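MEDIA RELEASE
For immediate use

Fistden opens its play grocer's library in Wadinley this November

Hi, I'm Nanna Ragnarsson, and I run Fistden, a small toy and props library in Wadinley. I've been asked to write something official about our new play grocer's sets, so please picture me in a blazer while you read this.

From November, any kinder, childcare centre, primary classroom or playgroup in the district can borrow a complete pretend fruit shop for a fortnight at a time. We have 60 sets ready to go, and they come with a basket, a mixed lot of play fruit and veg, and a little booklet of games written by Zubaida Magsi, who taught prep for longer than she'd like me to print. There's no joining fee for the first year. After that it's $5 a loan, which covers the washing and the odd replacement lemon.

The whole thing started with a clean-out! When we took over the old Shao haberdashery we inherited a storeroom full of craft stock, and tucked in behind the ribbon were cartons of display fruit. I wanted to chuck the lot. Zubaida looked at me as if I'd suggested drowning a kitten, took a carton home, and came back with the first draft of the booklet. By the time we'd sorted through everything we had 3213 pieces in usable nick, and my dining table had disappeared for most of the winter.

We've been fussy about what goes into the sets. I like a proper woven basket with a handle, because kids want to hook it over an arm and march off with it, and a plastic tub just doesn't get the same swagger. I also like the fruit to be a bit of a jumble. A banana and an apple are easy, but put a mango or a star fruit in front of a four-year-old and you'll get ten minutes of chat out of it.
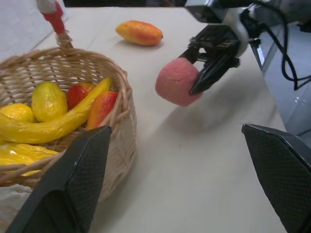
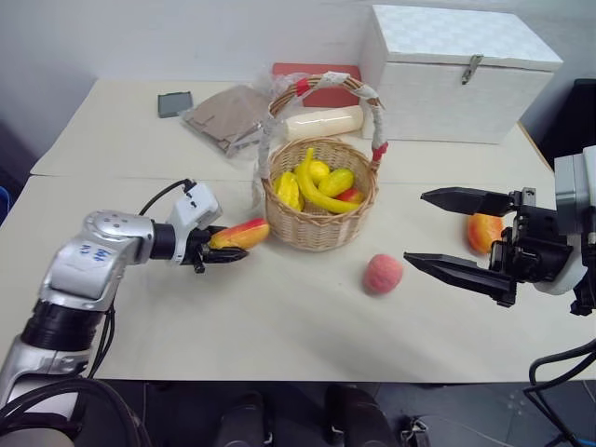 Play fruit and a wicker basket on the white tables.

The booklet has games for a range of ages. The simplest is Fill the Basket, where one child is the shopkeeper and the other asks for things by name. Next comes Colour Orders (all the yellow things, please, and then an argument over whether a mango counts). My own favourite is What's Missing, which is the old memory game with a tea towel, and I'm sorry to say I lose at it regularly. For older kids there are price tags and a page of shopping lists, so they can add up, give change and complain about the cost of avocados like the rest of us.

"Children will talk to a piece of fruit when they won't talk to a grown-up," says Zubaida. "Hand them the basket and stay out of the way for a bit."

We trialled the sets with 214 children over two terms, and we changed a fair bit afterwards. The grapes are gone, as they shed. Brynhildur Brynjólfsdóttir at the Elus playgroup asked for larger print in the booklet and she's got it. We also stopped packing the paper bags, which lasted one morning - maybe less.

Sets suit ages three and up, and all the pieces can be wiped over with warm soapy water. Please don't put the baskets through the dishwasher. It has been done.

Bookings are open now at the Fistden counter, and collection is between 9 am and noon. Anselmo Dantas looks after loans and will happily talk you through the options, including delivery if you're out of town. Media wanting a visit or a chat can ask for me at the counter - I'm usually out the back with the price tags.

ENDS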